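4.2 Packet transfer

The Trevaskis two-arm kit is sold as ready for light packing "out of the crate." We gave it candy, which the brochure does not mention. Each trial asks the arms to move foil packets from the tabletop into a yellow container (Figure 3). We ran 412 trials in September with the vendor's stock policy.
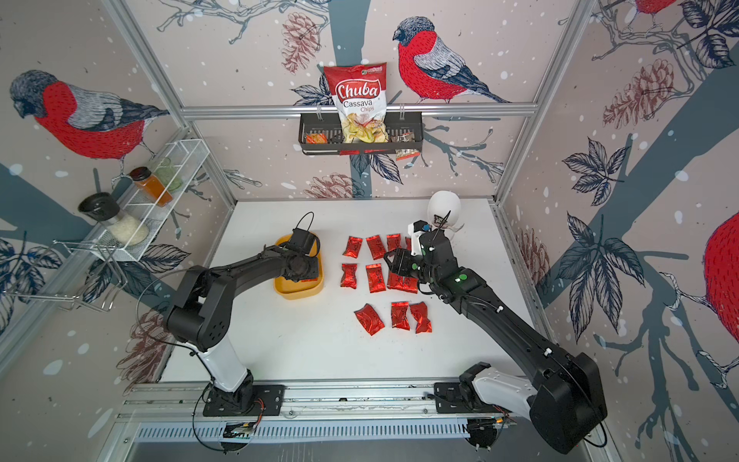

Figure 3. Packet transfer with the Trevaskis kit, both arms over the work area.

Foil is a poor friend to depth estimation, and the Skendmont add-on, billed separately, did little to improve relations. We therefore relied on the wrist views. Grasps near the rim were scored by Luminița Furtună, whose patience is not included in the kit price.
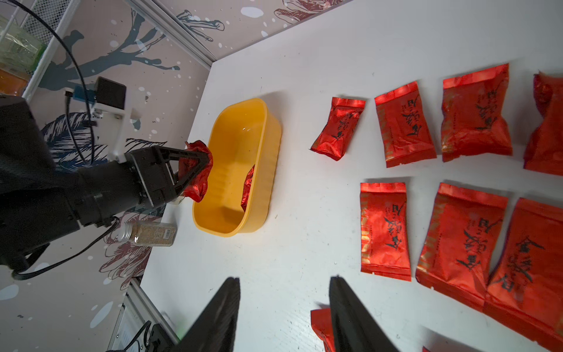 Does the kit need recalibration between sessions?
The manual says every 50 hours; we did it every 8 and would not go longer.

Crumpled packets were kept in the set. The Dinholm baseline was tuned on flat cartons and treats a wrinkle as a personal matter, so we report the two shapes separately in Table 6.
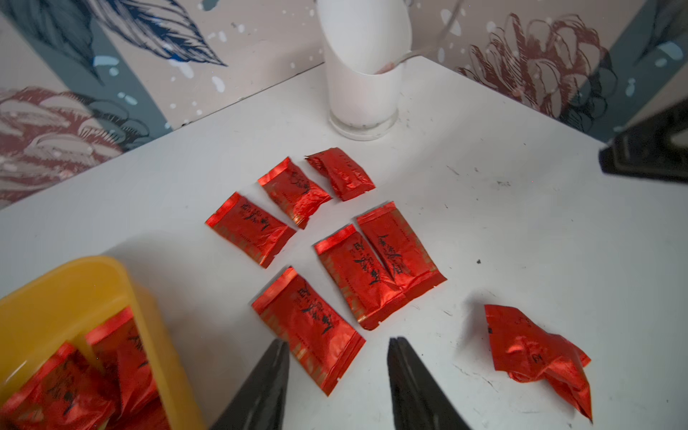
Figure 4. Wrist view with packets on the table and in the container.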